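4.2 Does an open case make a repairable computer?

Much of the writing on repair takes the desktop tower as its good example. Phones are glued, laptops are soldered, and the tower, so the story goes, opens up and lets you swap what you like. We used to repeat this ourselves. After going through the 235 job sheets from the Vultness and Evham refurbishing shops, we are less sure the story holds, and we think it has been allowed to stand mostly on the strength of how a tower looks with its side off.

Consider what a person sees on first opening one. The machine goes down on its side, the panel comes away, and nearly everything seems to be in reach at once (Figure 7). The drive caddies and latches are bright blue plastic, and color of this sort is usually read as an invitation: touch here, pull here. Espinoza, the parts guide both shops keep on the bench, repeats that reading without testing it. 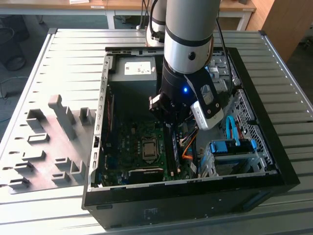
Figure 7. Desktop tower on its side with the side panel removed. The power supply is at the top, the processor sits near the center of the motherboard, and the blue drive caddies are at right.

Our doubt begins with the word "reach." Being able to see a part and being able to take it out are separate matters, and the job sheets mix them up freely. A part was marked "accessible" if the worker could see it with the panel off. Nothing on the sheet asked what had to be moved first. Brenda Fuentealba, who ran the Evham bench for most of the study, told us that she filled in that box before she had picked up a screwdriver, and that she thought everyone did. If she is right, the high access scores reported in Section 3 tell us very little about repair.

Cables are where the scores look weakest. Power leads and data cables share the space over and beside the board, and the sheets have no line for them at all. A drive that slides out in a moment on paper may still have a lead attached, and that lead may run under another one. We asked workers to note each case where a cable had to be unplugged or pushed aside to get at a part that had been marked accessible. They did this for 40 machines, a small set, and we would not build much on it. Even so, the notes do not sit well with the claim that a tower is a box of separate parts.
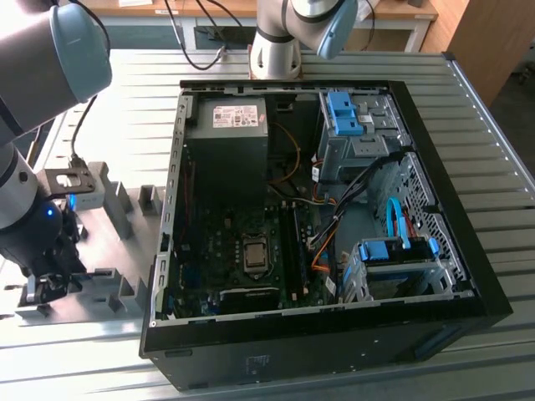
The second doubt concerns the blue plastic itself. It is often said that colored latches cut down on mistakes by new workers. We looked for proof of this and found mainly people citing each other. The Kerasero training notes state it as fact and give no source. In our own sheets, new workers did well with drives, but drives were also the first thing they were taught, so the color may have had nothing to do with it. Doina Vidmar pointed out that the same workers had no more trouble with plain metal parts once they had been shown them a single time. Her remark is worth more than it may seem - it suggests that teaching does the work for which the color gets the credit.

Memory is the part most often held up as easy. There is some sense in this. A stick stands up from the board in a slot with a latch, and it can be changed with bare hands. But the sheets count a memory job as one step, and the workers we spoke to did not. They talked about finding the right slot, getting a finger to the latch when a neighboring part sits close by, and pressing harder on the board than they liked. 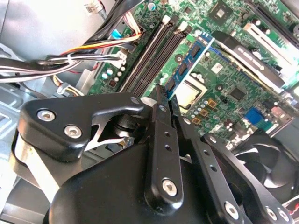

That last complaint came up often enough that we went back to the sheets to look for damaged boards. We found 7, which proves little either way. The sheets do not say when the damage was done, and a board may have arrived in that state. We mention the number only so that it is not quoted later as support for a view we do not hold.

What we would ask of future studies is modest. The access box should be filled in after the job, and cables should be given a line of their own. Until this is done, we would treat any single access score for a desktop tower with caution, including the ones in our own Section 3.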